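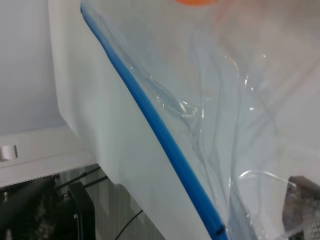 Si-eun Jang
10 Nov 2019

Neltham sorting night fills the hall, and the zipper bags run short again

NELTHAM - Bags, bags and more bags. The winter packing drive at the old Dretholm building opened its doors at nine this morning and by lunch the big clear zipper bags were the thing everybody was asking for. Bigger than a sandwich bag, smaller than a garbage bag, blue seal along the top. Sweaters go in. Blankets go in, if you sit on them first.

The drive collects winter clothing and bedding from households in Neltham and the streets down toward the river, sorts it, bags it and stores it until the first week of December, when it goes out to families on the list. Second year in the building. Last year it was done out of a garage and part of a driveway, under a tarp, and it rained.

Final number at closing, 942 bags packed and shelved. Organizers had hoped for more but said the slow part was never the packing. It was the folding.

"People think you just shove it in," said Geum-ok Hwang, who ran the long table by the windows all day and will run it again next weekend. "You shove it in, you get a ball. A ball doesn't stack. I want a flat bag. I want to be able to put ten on top of it."

Her method, which she showed to every new arrival whether they asked or not: sleeves in, fold in thirds, heavy things at the bottom, nothing within two fingers of the zipper. Close the seal to the last inch. Press from the bottom up with your forearm, not your hand. Then close the last inch while you are still leaning on it. If the blue strip has a wrinkle in it, open it and go again.

She did send several back. One man had his returned three times. He declined to give his name for this story.

The bags are the plain kind, see-through, no printing. That was a choice made after last year, when most of the stuff went into black trash bags and had to be opened again at the other end becuase nobody could tell kids' coats from bath towels. Roman Kaczmarczyk, who is in charge of the shelves and the list that goes with the shelves, said clear plastic saved him a week of work.

"I look at it, I know what it is," Kaczmarczyk said. "Green coat, small. Done. Next."

There is still a label on each one. White card, marker, size and type, slid in last so it faces out. Kaczmarczyk wants size first and type second. Quite a few came in the other way around and he let them go after three o'clock.

What came in

Coats, mostly. Adult coats are fine, there are plenty of adult coats. Short on children's sizes, same as last year, and very short on anything waterproof for kids under six. Gloves came in by the shoebox, a lot of them singles. Those are in a bin by the stairs if you think you dropped off a left and kept the right.

Scarves more than anyone can use. Please no more scarves for now.

Blankets were mixed. Fleece is good, fleece packs down to nearly nothing. Comforters are a problem, they fight back, and a full size one takes a whole bag to itself and then some. If you have a comforter to give, bring it next weekend and bring it already tied with string. A few people brought pillows. Pillows can't be taken, used or new.

Everything needs to be washed and fully dry before it comes in. This was on the flyer but the flyer had it on the back. Damp clothes sealed in plastic for four weeks come out smelling like a basement, and the whole bag has to be tossed. Houshang Amini, working the intake door, felt the cuffs and collars of every coat that crossed his table. Cuffs are where it hides, he said. He turned some away and was polite about it, and most of those people went home, ran the dryer and came back.

"One lady came back with the coats and a cake," Amini said. "So I have no complaints."

Where the bags come from

The bags this year were bought from Nodum, the housewares store on the corner opposite the bus stop, which sold them at cost. The order was for 1061 bags. With 942 filled that should leave a decent cushion, but it doesn't, not quite. Some split. A zipper bag does not like a coat with a belt buckle, or a toggle, or those metal ends on hood strings. Take belts off. Put buckles toward the middle, wrapped in something soft. Some others went home with people who wanted to practice, which Hwang said she had allowed and now regrets.

So the count of good empty bags tonight is lower than anyone wants with another weekend to go. A second order is in. If it's late, Kaczmarczyk has a roll of the thick contractor kind in reserve and says he really, really does not want to use it.

People can also bring their own. Any large clear bag with a working zipper is ok. Run your thumb along the seal before you bring it in. If it pops open behind your thumb the track is worn out and it won't hold over a month on a shelf.

And no tape. Tape over the zipper means cutting the bag open later, and the bags are supposed to be used again next year. Families who get a bag in December are asked to hand the empty back if they can. About that, Hwang was hopeful. Kaczmarczyk was less so.

The money

Donations in the jar and by transfer stand at $3894, according to Ju-won Won, who keeps the books for the drive and was also on soup. That pays for the bags, the shelf rental, van fuel for two runs and the heat in the hall, which had been off since spring and took most of the morning to do anything. Volunteers folded in their coats till eleven.

Won said anything left goes to kids' waterproofs, bought new, since those don't come in the door. She'd like a few more dollars before she puts in that order. Jar is on the windowsill, left of the entrance.

Soup was lentil. Bread was from Kovačević bakery down the block, dropped off warm a little before noon, gone by half past.

Small fixes for next weekend

A few things are changing. The intake table moves in from the door, where the line was standing in the wind. Folding gets a second table so that coats and bedding are not elbowing each other. There will be more markers, the fat kind. Two of the four today were dry by two o'clock.

Hwang also wants better light at her end. The film throws glare back at you under the ceiling tubes, she said, and with all the creases it's hard to see if the zipper is truly shut, so people go by feel and feel is not always right. Amini has a pair of desk lamps he can bring in. Extension cord wanted, a long one.

Kids were welcome and a fair number came. The best job for them was pressing, it turned out to be popular, you lie on the bag and someone else does the seal. Same again next time, but under-tens need a grown-up with them the entire day and not just for drop off.

Parking, use the side lot. The front of the building is loading only and the van got boxed in for forty minutes.

How to help

The hall is open again next Saturday, nine to four. Drop-offs until three. Packers should come for a full hour if they can, it takes most of that to get the fold right. Wear layers, the heat is what it is.

Needed most: children's coats, sizes four to ten. Waterproof pants. Boots in pairs, tied together at the laces. Fleece blankets. Clear zipper bags, large.

Not needed: scarves, pillows, single gloves, hangers. So many hangers. Please take coats off the hanger at home.

Families who want to be on the list for December can sign up at the intake table or leave a note in the box inside the Dretholm side entrance. No paperwork, just sizes and a phone number. Names on the list are seen by Won and Kaczmarczyk and nobody else. Sign-up closes the last day of this month, though Won said anyone who shows up after that should still ask.

Found at the hall today and held at intake: one house key on a green ribbon, reading glasses, and a bus pass that was in the inside pocket of a brown wool coat. Check your pockets before you bag.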